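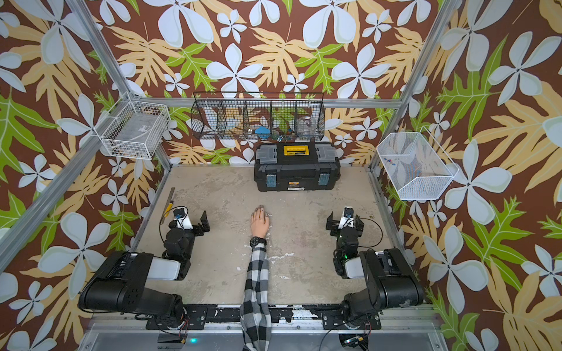 Budget the bench before the arm

By Aino Aaltonen
12/03/2026

Every September the equipment requests land on my desk at Andham, and every September there is at least one that consists of a robot and a price. One line. Sometimes the price has been copied from a web page without the freight. I love these requests, I really do, because somebody has got excited enough to fill in the form. Then I ring them up and ask what the robot is going to be bolted to.

I think small workshops and training centres should be buying robot arms, and I think they should be doing it sooner than most of them plan to. A pair of bench-top arms working side by side is within reach of places that would have laughed at the idea when I started in this job. You can teach with them and try out a packing task or a sorting task on them, and you can find out which of your bright ideas are rubbish while the stakes are still low. What I'd like to change is the order in which we write the budget.

Start with the bench. I mean the surface, the frame around it, the walls if you want walls, the rail along the front, the lighting, the baskets and hooks, and somewhere for the power supplies to live. When we set up our first two-arm station at the Bornau site, the arms were approved in a single meeting and the bench was supposed to come out of "sundries". Sundries that year was 3,000 dollars for the whole building, and it had to cover printer toner. We ended up asking for another 1,451 dollars halfway through, nearly all of it for aluminium extrusion, brackets, cable and the little nuts that slide along the slots and vanish under the cupboard the moment you look away. It was good money. I only wish I'd asked for it at the beginning, when people were in a generous mood!

Extrusion is my favourite thing in the whole catalogue, by the way. It looks dear per metre and it never gets thrown out. Ours has been a frame, a taller frame, a trolley and a frame again. If you can buy only one thing generously, buy that.

Next comes the stuff. Arms have to handle something, and the something costs money too. Tubs, lids, cloths, toolboxes, scrapers, a few wire baskets in different sizes: it all sounds like loose change until you have bought it 17 times over. Arvo Niskanen, who runs the Valtunska workshop and is much tidier than I am, gives props their own budget line with their own storage shelf attached to it. I used to tease him about the shelf. I have since bought the same shelf.

Surroundings belong in there as well. A plain white booth is lovely for a brochure, but the places where we'd like these machines to be useful have patterned curtains and busy wallpaper and shelves full of odds and ends. A roll of loud wallpaper is one of the cheapest things you can put on an order, and swapping it later takes an afternoon. I'd approve it before a second monitor.

And then people's time, which is where most plans go quiet. Somebody has to reach in and set things out, straighten the box, put the lid back, pick up whatever rolled off. That is skilled, patient work and it takes hours. On our Inga project we allowed 13 hours a week for it and used every one. Managers tend to picture the station humming away alone. I'd much sooner they pictured a pair of hands in it, and paid for them.

I know the argument on the other side. Grants like a headline item, boards like a headline item, and "two robot arms" gets a nod where "frame, baskets and staff hours" gets a yawn. Fair enough. Put the arms at the top of the page if it helps, and put the total for the working station beside them, as a single figure, so that it can't be trimmed down to the shiny part.

Surfaces get marked, rails get scuffed, and a bench that is being used will look it before long. Leave a bit in next year's budget for a new top and a fresh bag of those wretched nuts. My door is open for this year's forms, and I'm hoping for a big pile of them.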